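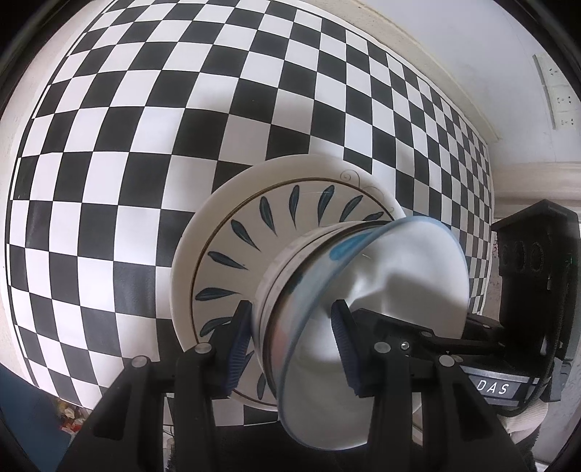
September, batch 5, started 7.40 am. Glaze tests again, the tin white this time, and the old problem of keeping it from settling while I weigh out the next one. Mixed the first lot in the big steel pan and regretted it, can't see a thing through the side. Much better in a clear glass bowl with a thick rim like the one at the top, tip it over and you can look through the wall at what the white is doing. Should have done that for batches 1 to 4. Steel pan back on the shelf, it can be for plaster.

Recipe as batch 4 except the clay. Swapped the Harnik ball clay for Cordeiro because we are down to the last scrapings of Harnik and I want to know before we reorder. Cordeiro is a bit greyer dry. 100 g dry for each test, water by eye until it coats a finger and I can still see the line of the nail. Not very scientific I know. Ademir uses a hydrometer and gets the same thickness every time, will borrow it when he's in.

Sieving: twice through the 80, once through the 120. The 120 has a soft spot near the edge where somebody has been at it with a stiff brush. PLEASE use the rubber kidney. If it goes we are looking at a new mesh and the Trodonen ones take weeks to come.

Tiles: 10, all from the buff body, all bisqued together last firing. Numbered on the back with oxide pencil. Number 3 and number 8 have a chip at the foot, used them anyway. One dip, count of three. Two dips on the even ones, top half only, so we get the overlap line. Wiped the feet with the yellow sponge, which is now white.

Drying was slow, damp morning, window shut for the rain. Number 6 crawled back from the top corner before it even went in the kiln. Greasy thumb probably (mine, I'd been at the wheel bearings on the Skelon). Rubbed it over with a dry finger and left it, want to see if it heals.

Small kiln. Ramp slow to 680 then full on to top temp, same as last time so the two batches can sit next to each other. Bung in until the end, no soak. Cone pack on the middle shelf behind tile 4. Couldn't see it properly through the spyhole by lunch, somebody has propped a shelf half across it. Moved nothing, too hot. Went by the controller.

Notes while waiting:

- silica bag is open at the bottom seam. Taped. Mask on when you move it, and wet the floor before sweepng.
- scales drift if the extractor is on. Zero them with it running, not before.
- bentonite went in last and clumped, as it always does. Dry mix it with the feldspar first next time.
- the white from batch 2 has gone solid in its tub. Not worth saving unless you like chiselling.

Unpacked next day, after coffee. Odd numbers decent. Smooth, slightly buttery, a little thin over the ridges where the buff comes through. I like that more than the flat white in batch 4. Even numbers too thick at the overlap, 2 and 10 have run nearly to the foot. 4 is the best of the lot, no idea why, same bucket and same hand. Pinholes on 7 and 9, both from the left side of the shelf. Number 6 did not heal. Bare patch about the size of a pea.

Cordeiro clay then: yes, I think so. Can't see the grey at all once fired. Ademir says 1 and 5 are pinker than batch 4, I can't see it but he's better on colour than me, so have put them on the windowsill for looking at in daylight.

Next: same again with a touch less tin, try 4 per cent. Single dip only. Short soak at the end for the pinholes. Move that bloody shelf. Check whether the test tiles for the blue have been bisqued or are stil in the damp cupboard.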